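Notebook, adhesives bench
May 29, 2026

Iltden label stock, second look

Went back over the Talukder claim this morning, the one that says their new water-based glue holds a paper label on cold glass as well as the solvent one we buy from Bundent. I still don't buy it. Their sheet gives one peel figure, no spread, no humidity, and the test jar is described as "standard." Standard to whom?

What I did: cut 16 strips from the Iltden roll, coated eight with the Talukder glue and eight with the Bundent, same brush, same person. Jars came out of the fridge at 8 C and went straight into labeling. Pressed each one down for the count the sheet asks for and hung a 100 g weight off the tail.

The Talukder strips held longer than I expected, which made me suspicious of my own coating before it made me happy about theirs. I weighed the brush pot afterward and I had laid it on thicker than the Bundent. So the comparison is no good as it stands. A thick wet coat on paper will look strong for an hour and then let go at the corners overnight, and the sheet says nothing about overnight.
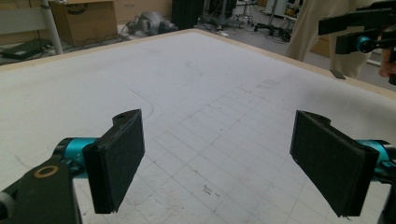 To redo

- Use the drawdown bar for both glues. No more brush.
- Wipe the jars dry, then do a second set with the fog left on. The Weslow line never wipes anything, so the wiped set only tells us about a factory we don't have.
- Leave the weights on overnight and read the corners in the morning.
- Same roll, but start past the outer wraps. The first few turns have been handled and feel greasy.

Cost

Talukder's pitch is that we save 625 a year on cleanup solvent. That assumes the brushes and rollers come clean in plain water. Mine took hot water and a scrub, and there is still a skin on the ferrule. If the rollers at Weslow behave the same way, the saving goes into labor and we are back where we started.

I'd keep buying the Bundent for now. Asked Talukder for their raw peel numbers and the jar they used. If the answer is another brochure I'm dropping it until November, when the fridge is free again.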